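Review: the Tonis teaching simulator for robot arms, seen at the Cudgate open day

Monday, November 16, 2020

I went to the open day in Cudgate with one question in my head. Our group must decide before the end of the year if we buy a simulator for the evening course, or if we continue with the free tools we have now, which are good but difficult to install on the old computers. Tonis was on the list of three candidates. It is made by a small firm called Engelhardt, and they offered to show it for one full afternoon, with their own people at the desks and with time to try it with our own hands. I was there from one o'clock until they started to switch off the screens.

The demonstration was a block task. In the simulator there is one arm, one table and a set of blocks in two sizes, and the program has to learn, or be told, how to move the small cubes where you want them. Engelhardt calls this the "starter table" and every new user begins with it.
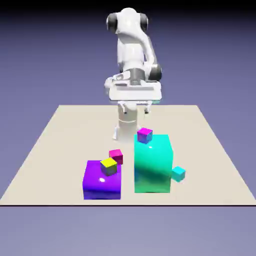
Sirnwood Evening School, Robotics and Automation Group: Equipment Reviews

I will explain first what you get. Tonis is a program for an ordinary computer with a graphics card of middle quality. You choose an arm from a list, you choose a table, you put objects on it, and then you control the arm in one of three ways: by hand with a gamepad, by a short script, or by a policy that was trained before. The price for a school is 832 dollars for one year and includes 200 seats. For us this is many more seats than we can use, but there is no smaller package. I asked twice, because I thought I had not understood correctly.

The installation I could not test at the open day. The lady at the desk told me that it takes a quarter of an hour with a good connection. I write this with caution, since every seller says something similar.

What I liked

The arm behaves in a believable way. I have worked for several years with a real arm of similar shape, and I know how it looks when the wrist comes close to a limit and the elbow must swing out to the side. Tonis shows this. When I pushed the gamepad too far, the arm slowed down and a message told me which joint was the problem. Our students often believe that a robot can reach any point it can "see", and one evening with this message would teach them more than my drawings on the whiteboard.

The colors are strong and simple. At first I found them a little childish, purple and teal and yellow as in a kindergarten, but after one hour I changed my opinion. From the back of the room you can say "the yellow one" and every person knows which cube you mean. The tabletop is plain beige and the background has no details in it, so the eye goes to the blocks immediately. In the free tool we use now there is a checkerboard floor that makes me tired.

The reset is fast. You press one key and the objects are placed again at new random positions, sometimes on the table and sometimes on top of a larger block. The cubes that start on top of a large block are more difficult than I expected. If the fingers come down too low beside the cube they touch the large block, and the arm stops with an error. I needed many tries. A boy next to me, maybe fourteen years old, did it on his second try and then he was kind enough not to look at my screen.

The script language is also good. It is a small part of Python with maybe twenty commands, and the names are clear: move_above, open, close, lift. There is a slow mode where the line being executed is marked in color while the arm moves. I would use this mode in the first two lessons and perhaps in all of them.

The talk

At three o'clock there was a talk by Hongmei Qin, who leads the training part of Tonis. She spoke without slides and moved between two large screens, which I found very pleasant. She explained how they produced the policies that come with the program. For the starter table they recorded 3,735 attempts, some by people with a gamepad and some by script, and from these they kept only the ones where the cube ended in the correct place.

Then she ran the policy live, without preparing the table first. She let a person from the audience press the reset key. I respect this, because a demonstration that can fail in front of everybody is worth more to a buyer. It failed two times while I watched. One time the fingers closed beside the cube and lifted nothing, and the arm continued very calmly to the target as if it carried something. The people laughed, and she laughed too, and she used it to explain that this policy does not check whether its hand is full. For my students this would be a wonderful ten minutes.

A large part of the talk was about the views. Tonis can show the table from a fixed point in the room, and it can also show it from a second point very near to the gripper.
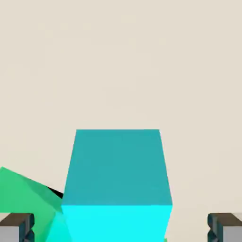
She said that a policy trained with only the room view has trouble when one block hides another, and that a policy trained with only the near view gets lost when the target is too far to the side. So they use both together. I asked if a student can look at the two views at the same time while driving by hand, and the answer is yes, but the second window opens always in the same small size and you must enlarge it every time. This is a small thing. If you have fifteen people in a classroom it becomes a big thing.

I tried for myself to drive with only the near view, as she suggested to all of us. It is hard! You lose the feeling for how high you are above the table, and a large block can fill so much of the picture that you do not know what is behind it. After this I had more sympathy for the policy.

What I did not like

The sound. When a joint moves there is a humming noise from the speakers, and when two objects touch there is a loud click. With eight computers running in one room it was like sitting inside a clock. The sound can be switched off, but the setting is on the third page of a menu and it comes back when you start the program again.

The manual is 876 pages in one PDF file. I have nothing against a complete manual. But there is no short version for the first day, and the index is made by a machine, so that under "grip" you find a very long line of page numbers with no explanation. I looked for how to change the friction of a cube and after some minutes I gave up and asked at the desk. The man there did not find it in the manual also; he knew it by memory.

The physics of small contacts is not always convincing. When I put one small cube on another and let go, the upper one sometimes turned slowly by itself, as if there was a little oil between them. Hongmei Qin told me this is known and depends on the time step. With a shorter time step it becomes better and the program becomes slower. On the demonstration computers, which were better than ours, I could feel the difference in speed clearly.

And there is no way to save a situation in the middle of an attempt. You can save the start, and you can save the recording of the full attempt, but you cannot say "here, one second before the mistake, let us begin from here again". For teaching I miss this more than anything else in the program. They have it on their plan but would not give me a date. I prefer this to a false date.

About the event itself

It was well organized. The desks had good distance between them, the gamepads were cleaned after each person, and there was a list where you wrote your name for a turn of twenty minutes. I had three turns because the afternoon was quiet before the talk. Coffee was outside at the door. The parking behind the building in Cudgate is difficult, and people who come from Sirnwood should take the bus, which stops directly in front.

I had hoped to see also the larger table with the conveyor, which is described on the flyer. It was not running that day. I was told it needs a separate license, and I did not get the price for it, so I leave it out of this review.

My opinion for our group

If we look only at the starter table, Tonis is better for beginners than what we have. The students would be moving an arm in the first lesson, and with our present tool they are moving an arm in the third lesson if we are lucky. The scripts are easy to read. The trained policies are interesting to watch and interesting to break, and I can imagine a full evening where each pair must find a placement of the blocks that the policy cannot solve.

Against it I put the price for seats we do not need, the manual, and the missing save function. I would also want to try it on our own computers before we pay anything. Engelhardt gives a trial of 30 days to schools, and I have asked for one. They promised the key still in November.

My mark for now is four from five. When the trial is finished I will add a second part, with the times for installation on the old machines in the back row and with what the Thursday students say about the humming.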